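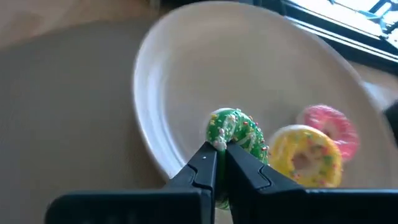 Vonby
About us

Vonby designs and supplies play food and small tableware for preschools, play cafes and home use. The company was formed out of the toy line of Kenier, a housewares distributor, and took over its molds, its paint formulas and its parts numbering. Older order forms with the Kenier prefix are still valid. The prefix is dropped when an order is entered.

The catalog has 2,662 part numbers. Of these, 1,834 are sold singly, so that a school that loses one slice or one donut does not have to buy the set again. The others are sold in sets only, usually because the pieces nest or share a stand.

Work is divided among four departments: Form and Mold, Color and Surface, Table Sets, and Parts Supply. Gil-soo Ma has managed Form and Mold since the separation from Kenier. Hwa-young Shim manages Color and Surface and keeps the master color boards, which are replaced every February. Questions about a color mismatch between an old piece and a new one should go to her department, with the part number and, if possible, the piece itself.
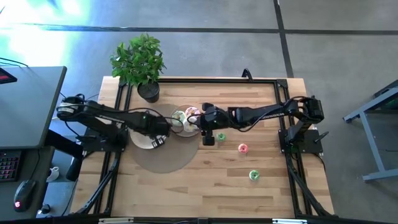
Department: Table Sets

Table Sets decides which pieces are sold together and how they are laid out. A set is defined as a placemat, one or more plates, and the food pieces that go on them. Cups and flatware are listed separately.

Layouts are worked out at full size on a light wooden table with a butcher-block top. The striped grain is useful as a background: a piece that is hard to pick out against tan and brown planks will usually be hard to pick out on a classroom table as well. A large round placemat goes down first and the round plates go on top of it. Food pieces start either on a plate or on the bare wood, depending on the activity the set is meant for.

The bakery group is the department's largest. Its ring donuts come in several icing colors, among them green, yellow and pink, and sprinkles are part of the decoration on many of them. The following points are settled for every donut set before it is released:

Plate fit. Three small donuts must sit flat on the plate without stacking. Overlap between neighboring rings is not accepted.

Color separation. Two donuts of the same color may be included in one set if the activity is sorting or matching. For serving activities, each donut on a plate has its own color.

Plate edge. Plain plates and rimmed plates are both used. A thin colored rim is preferred where the icing is pale, as it gives the eye a boundary.

Placemat. The mat must extend past the plates far enough to leave a free area toward the seated child. A plate may overlap the edge of the mat.

Reset. A child or teacher must be able to return the set to its starting layout from the printed card alone. Bit-na Ki draws the cards. Each card shows the layout from above, with outlines at half size.

Sets are reviewed by Deirdre Fitzgerald, who taught kindergarten before joining Vonby and who rejects around 200 layouts a year - most of them for crowding. Rejected layouts are kept on file, since a layout that fails with large pieces sometimes passes with small ones.

Hwa-young Won handles single-piece replacements for this department. When a color has been discontinued, she sends the nearest current color and marks the substitution on the packing slip. Pieces made under the Sung name, a line closed before the separation, have a smaller ring diameter and cannot be matched.

Storage and care

Food pieces are wiped with a damp cloth and mild soap, then dried before they go back in the tray. Decorated faces should not be scrubbed. Plates can be stacked, with the rimmed ones at the bottom. Placemats are stored flat - rolling them leaves a curl that lifts the plates.

Ordering

Schools order through Vundent, which holds stock for all school accounts and issues the invoices. Play cafes and private customers order from Vonby directly. Please give the part number from the underside of the tray, the quantity, and the set name if the pieces belong to one.

Page last revised Apr 26, 2025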